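Chopsticks

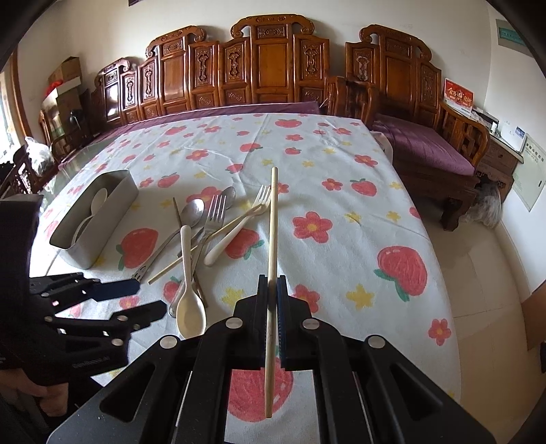
Chopsticks are paired eating sticks, used in China for more than three thousand years and now found on tables all over the world. The earliest ones were most likely cooking tools, good for stirring a deep pot or lifting food out of hot water. Eating with them became common later, as cooks began cutting food into small pieces that cooked fast and saved fuel. A wonderfully simple idea, and it spread to Korea, Japan and Vietnam, each of which made it its own!

Regional styles

Chinese chopsticks are usually long with blunt ends, handy for reaching shared dishes. Japanese pairs tend to be shorter and more finely pointed, which helps with picking bones out of fish, and many are lacquered. Korean chopsticks are often metal and flattened - slippery at first, but a pleasure once the fingers learn them. Vietnamese pairs are long and traditionally made of wood or bamboo.

How they are held

The lower stick rests in the crook of the thumb and stays still. The upper one is held a bit like a pencil and does all the moving. Small children often start with a joined pair, and plenty of adults go through life with a grip of their own that works perfectly well.

Manners

Standing chopsticks upright in a bowl of rice is avoided in much of East Asia, where it recalls incense offered to the dead. In Japan, passing food from one pair to another is also avoided, as it echoes a funeral custom.

Collections

The Tovar Collection in Grendidbridge holds 1,304 pairs, among them 18 folding travel sets and a lovely group of painted children's chopsticks. Its catalog, compiled by Ebise Admasu, sorts them by material and then by the shape of the tip. The collection opens to visitors each September.

See also: Bamboo; Lacquerware; Table manners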